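## ¿Cómo quitar el olor a humedad de un armario antiguo?

Preguntado por **Solveig Eklund** - febrero

Hola a todos. Vivo en España desde hace pocos años y el español no es mi primera lengua, pido disculpas por los errores.

Compré de segunda mano un armario de madera, de 115 cm de ancho, y lo tengo en el dormitorio. Por fuera está en buen estado. El problema es el olor: cuando abro las puertas sale un olor a sótano, y después de una semana la ropa huele igual. He limpiado dos veces el interior con agua y jabón neutro y he dejado las puertas abiertas por la noche. Mejora un día y luego vuelve. No veo moho negro en ninguna parte.

La pared de detrás da al norte. Compré un higrómetro barato, marca Pulix, y por la mañana me da 81 % detrás del armario. No sé si este número es muy malo.

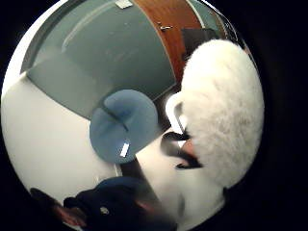

Mi duda principal es qué producto puedo usar sin dañar la madera. En la tienda me ofrecieron un espray que se llama Hovavura, pero huele muy fuerte a limón y tengo miedo de que solamente tape el olor. El color de la madera me gusta mucho y no quiero perderlo: es un marrón rojizo cálido, casi naranja en la veta, como el listón que está junto al panel gris verdoso. También hay piezas de metal pequeñas y no sé si el vinagre las puede oxidar.

Gracias de antemano.

---

### Respuesta 1 · 6 votos

**usuario: phelan_taller**

81 % es mucho. Antes de pensar en productos, separa el mueble de la pared, mínimo 6 cm, y mira otra vez el higrómetro después de unos días. Si no baja, el problema está en la pared y el armario volverá a oler siempre.

Para la madera:

- Vacía todo y aspira las esquinas y las guías de los cajones.
- Pasa un paño bien escurrido con vinagre blanco y agua a partes iguales. Solo por dentro, y prueba primero en un rincón escondido.
- Seca enseguida con otro paño, sobre todo cerca de las bisagras. El vinagre sí puede atacar el metal si se queda encima.
- Deja el armario abierto dos días con un ventilador.
- Pon un plato con bicarbonato en cada estante y cámbialo cada semana.

No laves más con agua y jabón. La madera sin barniz por dentro bebe el agua y tarda mucho en secar.

> **Comentario de Solveig Eklund:** Muchas gracias. Lo he separado de la pared y ahora marca 27 puntos menos. El olor sigue un poco - empezaré con el vinagre mañana.

---

### Respuesta 2 · 1 voto

**usuario: mastedholm**

Yo puse granos de café en un calcetín y el olor se fue. Bueno, ahora la ropa huele a café pero a mí me gusta.

---

### Respuesta 3 · 2 votos

**usuario: lauraencasa**

Mira también la parte de abajo y la trasera. En el mío el olor venía del tablero de atrás, lo desclavé, puse uno nuevo y listo. Si quieres conservarlo, una mano de goma laca por dentro encierra bastante el olor, pero la madera tiene que estar seca del todo. El espray de limón yo no lo compraría.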